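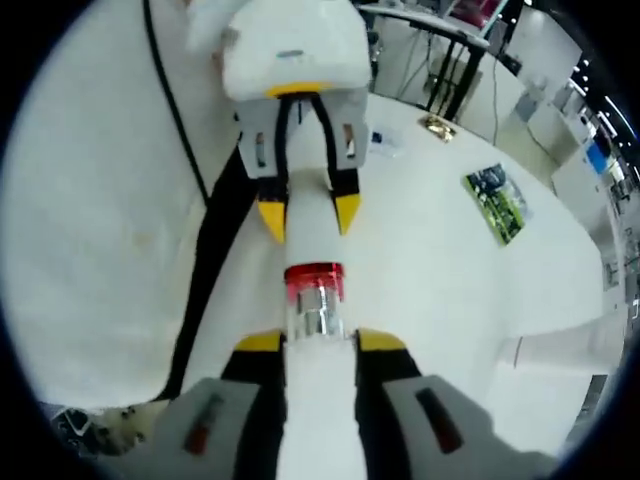

The white one with the red band, held above the big white table.

Thursday, evening

I did not want to write today, but Carmela Fiore says that a diary with holes in it is worse than no diary, so I make tea and I write.

The whole afternoon was for the white one. I call it like this because I still don't know the correct word in English. At home we would say simply "the tube", but it is not really a tube, it is white and straight, and it has a glossy red band around the middle. Under the red there is a part where you can look through, and inside is something silver. I like this part very much. When I was a child I had a pen with a little window in it and I spent whole lessons looking inside instead of listening. My teacher took it in the end and I got it back only in summer.

Carmela asked me if I think it opens at the red band or below it. I said below. She said at the band. We did not try, because it is not ours to break and the Gatti shop would not take it back. I wrote both answers in the notebook, hers first to be polite. I still believe it is below.

The large table is a good thing to have. At Tetmont street I had only the kitchen table, and each time I wanted to eat I must put everything in a box, and then after eating I could not find the half of it. Now I can leave my things in the evening and find them in the morning. I paid 200 for the table, second-hand, and two men from Stikska carried it up the stairs and did not complain, even when it stuck at the turn. One of them asked for a glass of water and then stayed to tell me about his sister's wedding. It was a nice story but long.

In the letter from Diltadska they have written the order number wrong again. It should be 1671 and they put the last two figures the other way. I telephoned. The lady was friendly and told me to send it in writing. I have sent it in writing already in February! I will do it again tomorrow, with a copy for myself, and I will keep the copy in the blue folder and not in the drawer, where things go to be forgotten.

For supper I had soup from yesterday with the rest of the bread. I waited more than two hours for Carmela to ring me about Saturday's train, and when she rang it was about something else, her neighbour's cat, and we both forgot the train. So I still don't know if we go in the morning or after lunch. I must also ask her for the big umbrella.

New words today: "shaft", which I found in the dictionary and which can be also a hole in the ground for miners. I don't understand how one word can be the long thing and the hole together. Also "glossy". I wrote it first with one s.

It is raining a little. I will close the window and read ten pages before I sleep.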